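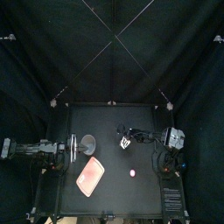
Brelo has put its posture undershirt on sale in Canada. It buzzes between your shoulder blades when you slouch, and an app on your phone keeps a record. I've been wearing one for two weeks.

Price is $390 for one shirt and the battery clip. Extra shirts are sold separately and the site still doesn't list what they cost.

The buzzing comes from flat motors sewn into the back panel. The wiring is knitted in, so all you feel is a slightly stiff patch under the collar. I forgot about it by lunch on the first day.

Sizing runs small. I'm a medium in everything and had to send mine back for a large. The exchange went through the Turville warehouse and was quick enough.

Set-up is dull. You stand straight against a wall, tap the screen, then sit how you normally sit and tap again. If you change chairs you should do it over. I didn't, and it buzzed at me all the way to Vustville on the bus.

You can set the strength of the buzz. The lowest setting is too faint through a sweater and the highest is audible in a quiet room. A colleague asked whether my phone was going off.

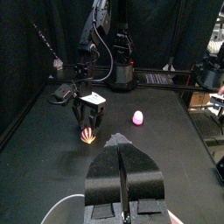
Can you put it in the washing machine?

The shirt can go in on cold, inside out, once the battery clip is off. Hang it to dry. The dryer will ruin the stretch in the back panel, and the warranty doesn't cover that.

Brelo says the shirt is good for some 1000 wears. I have no way of checking that and I doubt the elastic at the hem will get there. Mine has started to curl.

Battery lasts me two working days. It charges with an ordinary phone cable, which I was glad of.

The app wants an account, an email address and your location. I turned location off and everything still worked. It nags you once a week to turn it back on.

There's a sharing option where someone else can send a buzz to your shirt from their phone. Heidrun Fankhauser tried it on me during a meeting. I've switched it off.

Has my posture improved? I sit up when it buzzes and slide down again a few minutes after. The weekly chart is more or less flat. A physio would probably tell me more for the same money.

Nordin has a cheaper one coming that clips onto your own bra or undershirt. No motors in the fabric, so nothing special to wash. Sigrun Backlund has had a go with an early one and found it slipped when she reached for things.

The Brelo return window on mine closes on 8th December. Leaning toward sending it back. The colour has held up fine, for anyone who asked about the grey.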